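Field Service Technician, Commercial Refrigeration (2 positions)

Derside Refrigeration, Brolbridge plant and surrounding service area
Posted 12 November 2019

Derside builds and services upright cabinets, prep counters and display cases for bakeries, grocery stores and restaurant kitchens. The service department looks after 1,579 registered units under contract, spread over 157 customer sites. Two technicians are needed for the Sheehan and Stokwood routes.

Duties

Scheduled maintenance of self-contained and remote cabinets: condenser cleaning, door gasket replacement, drain line clearing, controller calibration.
Fault diagnosis on compressors, fan motors, defrost heaters, expansion valves and electronic controllers.
Leak testing, recovery, evacuation and recharge. Quantities recovered and charged are entered in the unit log before leaving the site.
Startup of new equipment at customer sites, including temperature pull-down records.
Return of failed parts under warranty to the Brolbridge plant with a completed fault tag.

Requirements

Current certification for refrigerant handling, all equipment types.
Three years of field work on commercial refrigeration. Residential air conditioning alone does not meet this requirement.
Able to read wiring diagrams and use a multimeter, clamp meter and manifold gauges without supervision.
Valid driver's license.
Able to lift 50 pounds and work in walk-in freezers for short periods.

Experience with propane (R-290) cabinets is preferred. Applicants without it will complete the plant course before working on those units.

Schedule and pay

Full time, paid hourly according to certification and field experience. On-call duty rotates through the whole service team and is paid separately. Daily driving on the Stokwood route is around 200 miles; the Sheehan route is shorter but has more night calls. A van, fuel card, tablet and specialty tools are supplied. Technicians provide their own basic hand tools. Work shirts and jackets are issued at hire and replaced each September.

How to apply

Send a resume and a copy of your refrigerant certification to the service office at the Brolbridge plant, and state which route you prefer. Selected applicants will be asked to complete a bench test on a cabinet with a wiring fault.

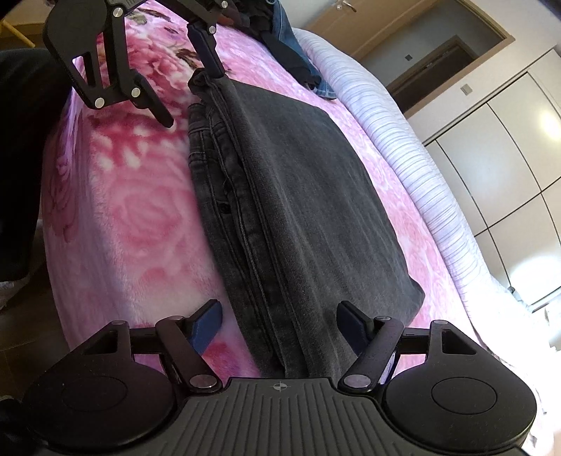 The bench test takes one morning and is held at the plant. Bring safety glasses and your own meter. Applications without a copy of the certification will be returned.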